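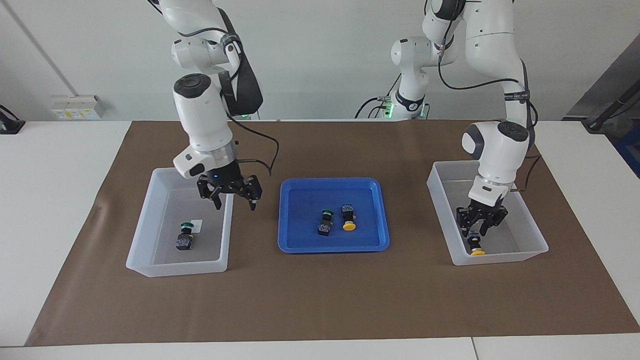

Quick one tonight because the kettle's on and I still have 17 tabs open. Sorting the push buttons. Finally.

Brown paper down first, over most of the table. Two frosted bins, one each side, shallow blue tray in the middle. Yellow caps, green caps. Anything I haven't made my mind up about goes in the tray – that's the whole system.

The bins are the plain Dotimier ones. Came as a pair, bit flimsy when full but you can sort of see through the sides, so no labelling. I did look at the Trillero drawers back in October, $279 for the cabinet, no thanks. Lovely colour though.
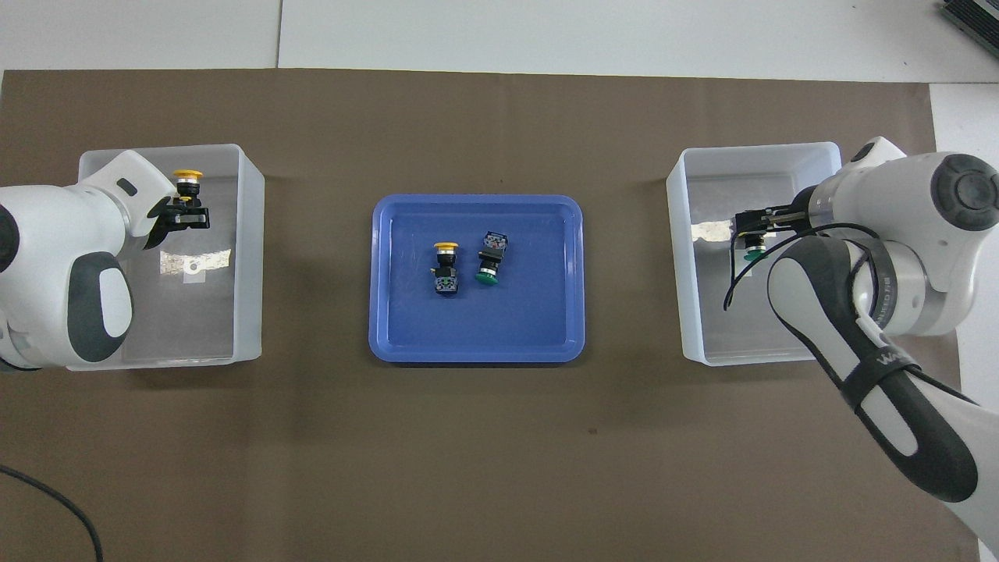

Oremgate reckons sorting by cap is a waste of time, and that it should go by the contacts underneath, normally open in one bin and normally closed in the other, since a cap can be swapped in a minute. Fair point. Probaly right. But I grab by colour when I'm halfway through a panel, and the terminal blocks all look the same to me under the garage light.

Still to do:
the selector switches (ugh)
ring Ristić about more terminal blocks, $39 a bag last time
wipe the bins out properly

Paper stays down till the weekend, its saving the tabletop from scratches. More when the selectors are done.

Print this post
E-mail this post

Recent posts
Crimping ferrules, badly
What to keep in the ute
A drawer of odd fuses
Label makers, round two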